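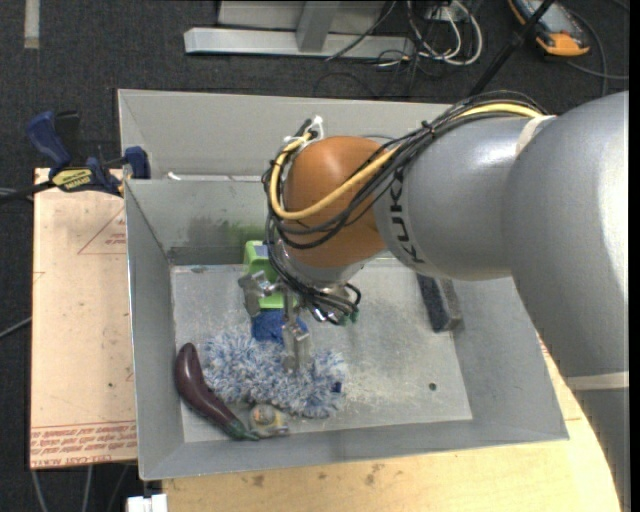

Grevow, 1 July 2023

Hi, I'm Cadi Probert, and I run Flustier, a little sorting and packing business for small shops that have more stuff than shelf space! Soft things, hard things, fluffy things, odds and ends in every color you can think of – if it fits in a bin, we'll find it a home.

I started with 2 gray metal bins and a wooden table I bought from a school that was closing. I still love a metal bin. They get scratched and scuffed and they pick up smudges that no amount of scrubbing will shift (believe me, I've tried), but they last for years and you can tip a whole carton into one without worrying.

There are eight of us now, and we pack for 16 shops, from a toy store called Volleo to the folks at Watkins, who sell mostly craft supplies. Last February we sent out 397 boxes, our best month so far, and I bought everybody pie!

If you've got a back room you can't walk through anymore, come and talk to me. Bring a bag of whatever's on top of the pile and we'll sort it together over coffee – the first bag is free, and the side door is open from nine.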